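Tue 24 September – garment bench, hanging + rail day

Started late, steamer needed descaling again. Goal today: get the yellow knits onto wooden hangers and up on the rail without bagging out the necks. Toltano want the hang notes with the delivery so writing it all down as I go, sorry for the mess.

Stock in play
- wooden hangers, curved bar, thin metal hook (the Siriwan ones, not the wire)
- yellow tops, Peltis order, lot 424
- the bed with gray fitted sheet as laying-out surface. Better than the cutting table – shirts don't slide.
- metal rail, freestanding

Method so far. Hanger goes in from the hem, NOT through the collar. Last batch went in from the top and 7 of them had wavy neckbands by the end of the week. Hem first, slide it up flat, then lift by the two ends of the bar so the weight comes off the neck. Check that the collar sits just under the wood and the hook comes out center.

Creases: leave them. Steam after hanging, not before. Tried pressing flat first back in April and just ended up putting new folds in on the way to the rail. Waste of a morning.

Smudges: any dark marks on the front, pull it and put it in the wash pile, dont steam. Steam sets them. I keep forgetting this one.

Strip of yellow wrapped on the bar near the shoulder end = ours, goes back in our bin. Plain bars go back to Vornia. Please stop mixing them!!

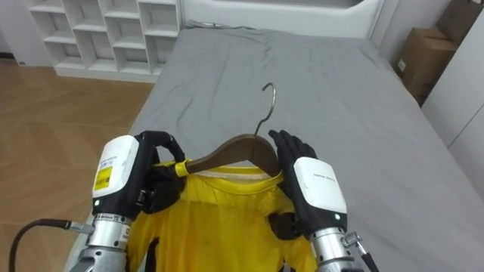
## Rail

Rail first, then shirts. Check the bracket under the end before loading anything. If it's worked loose the whole run tips toward the far end and everything creeps along and bunches up. Allen key is in the tin with the chalk, or should be.

Hook over from the front, all hooks same way. Yes it matters, it's so you can lift a handful off in one go if we ever need to clear the room fast. Half of last week's were backwards.

Long sleeves are the pain. Black trim down the sleeve makes any twist obvious, a quarter turn at the shoulder and the stripe wanders round to the back. Hook on, then hold at the shoulder up by the hanger and ease the body round till the sleeve drops straight and the stripe runs clean to the cuff. Pinch the seam, dont grab the chest. Fabric has a bit of a shine to it and every grab mark shows.
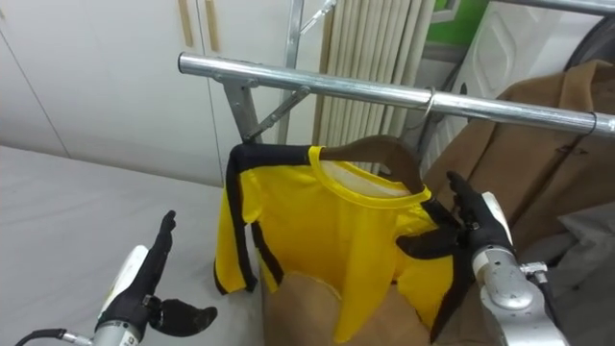

Toltano wrote back on the draft notes that they'd rather have the long sleeves folded over the bar for transport and only hung on arrival, because the stripes rub against each other in the van. Their other point: two fingers of space between hangers is too tight for satiny stuff, give it a whole hand.

Fair on the spacing. Not sure about folding over the bar, that puts a line right across the chest and this fabric holds a line. Could do tissue between instead? Will try both ways on 2 shirts, leave them overnight, look in the morning light by the door.

## Steaming

Only the short sleeves got done, ran out of time.
- nozzle a hand away, from the inside where you can reach
- bottom up, neck last
- let it hang before touching. Longer than you think
- neckband: no steam direct, just smooth it with the back of the hand

The neckbands that had gone wavy came back a bit but not all the way. Wouldn't send them out. Setting aside for the sample drawer, or rags.

## To do

- [ ] wash pile – cold, inside out, no softener
- [ ] more wooden hangers from Siriwan, ask if they do a wider shoulder
- [ ] tissue paper (we have none, I looked)
- [ ] new spacing on the rail, chalk marks wont stay on metal so use tape
- [ ] clean sheet on the bed before the white order gets here
- [ ] count Vornia hangers before they go back, last time we were short and got billed
- [ ] descaler!!

Open question: do the collars relax more on the wide bar or is that just the knit being old stock. Would need same lot on both kinds of hanger, same number of days. Can start that as soon as the Siriwan box comes in. Rail stays loaded tonight, window shut, steamer unplugged and emptied.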